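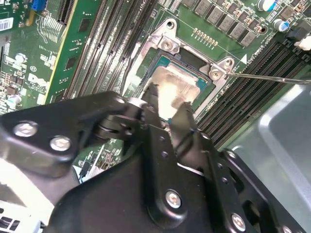 Demonstration work on the processor task continued through September at our Irnitz workshop. Operators guide the arm by remote control, and each session is recorded for later training. Of the 3,000 demonstrations planned, 1,486 have been accepted.

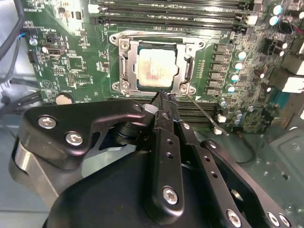

Mihret Tufa reviews every recording before it enters the set. Attempts in which the operator hesitates over the socket are kept and labeled separately. The next review is set for Friday, with 2 operators from Fallisham attending.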